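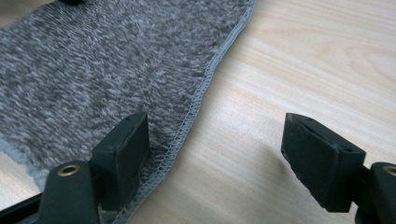
Speaker notes – "Six Grippers and a Pile of Laundry"
Twenty-minute slot, questions after. Water on the LEFT this time.

Opening

Say hello. Say name. Resist telling the airport story.

The title slide promises six grippers. There were 6 when the abstract went in. There were 6 when we finished. I mention this because people in this field have learned to ask.

What we wanted to know: if you hand someone a hand-held gripper and ask them to pick up cloth, how much of the result comes from the person, how much from the fingers, and how much from the cloth being in a mood? We ran 3,163 grasp attempts between spring and October. I did a fair share of those myself and would like that entered as exercise.

Pause for the laugh. If there is no laugh, go on as if there was never meant to be one.

Why cloth

Everybody's demo has a block in it. Blocks are wonderful. A block stays the shape you bought it in. You can miss by a finger's width and the block will forgive you.

Cloth has an edge, and the edge goes where it likes. Speckled gray knit is the one I'd wish on a competitor: the texture looks the same all over, so your camera has a hard time telling a fold from a shadow. The hem is the one friendly landmark. It's a little raised, and it's a slightly different gray if you're lucky with the light.

(Slow down here. Pui-shan says I always rush this part, and she has timed me.)

The hardware

Go through these quickly, they're in the handout.

The Tristent pair: flat rectangular pads, wide opening. Our baseline. Dull in the way a good pair of pliers is dull.

The Dorkadham set: softer fingers, lovely on a mug, hopeless on anything thinner than a bath mat. It pushes the cloth ahead of itself like a snowplow. We gave it 206 attempts on thin knit before we let it go home.

The Paracha: narrow tips, strong close. Very good at picking up hems. Also very good at picking up the table, or trying to. Two sets of tips died this way.

The other three are variations on these with different pad faces. I have opinions about pad faces and will share them at the bar, where they belong.

Controller is the same across all of them, a Dradness board with firmware we froze in the first week. We froze it because I'd been "improving" it nightly and Pui-shan Cheung hid the programming cable. She is in the audience. Wave.

What went wrong first

The first month of data is in a folder named DO_NOT_USE and I suggest you respect the folder.

The problem was approach angle. People holding a gripper in their hand are far too good at this. They tip the wrist, they drag a little, they feel the pad touch down and ease off without knowing they've done it. Then you put the same fingers on an arm, replay the motion, and the arm drives the tips into the table with great confidence.

So we added a rule. Line up first, with the jaws open and one pad on each side of the edge. Stop. Then close. Operators hated the stop. I hated the stop. The replays got a lot better. 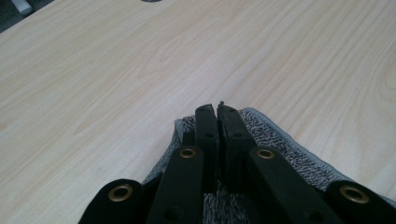

The second problem was seeing. With the camera mounted on the tool, the fingers are always in your view, and when they come together they sit right on top of the thing you care about. You know where the hem was. You know where it ought to be now. What you've got between the tips is a thin strip of guesswork. We tried moving the camera back, which gave us a beautiful view of the linkage. We tried moving it sideways, which gave us a beautiful view of one finger. In the end we left it alone and taught the labeling step to look at the moments before and after the close.

If somebody asks about a second camera: yes, we thought of it, yes, it helps, no, I am not carrying another cable.

Results slide

Do not read the table aloud. They can read.

Points to make:

Of the 3,163 attempts, 1,671 ended with the edge held and lifted clear. That's a bit over half. I have seen papers with better numbers and I have seen the cloth they used, which was practically cardboard.

Wide flat pads beat narrow tips once you count broken tips as failures. If you don't count broken tips, narrow wins, and your purchasing department will want a word.

Pad wear matters less than I'd feared. Scuffed pads held knit about as well as fresh ones. I had a whole section planned on pad wear. You have been spared it.

The person matters more than the gripper. Our best operator with the worst fingers did better than our worst operator with the best. I will not be saying who the worst operator was. I'm the one giving the talk, draw your own conclusions.

What I'd do differently

Freeze the firmware before day one. Write down the table height – we changed benches halfway through and spent a week hunting a drift that was the bench. Buy all the cloth in one go, from one batch, and don't let anyone wash it as a favor.

Also decide what "held" means while you still like each other. We had three definitions by the end of summer. One of them was "I felt it."

Likely questions

Suction? On knit it mostly moves air.

Would this work for dark fabric? We didn't test it. I'd expect the hem to be harder to find, and I'd enjoy reading your paper on it.

Is the data available? Yes, apart from the folder. Mail me, or mail Pui-shan if you'd like an answer the same week.

Why not train on the failures too? We do. There were plenty to go around.

Last slide is the contact page. Leave it up, unplug own laptop, take the adapter this time.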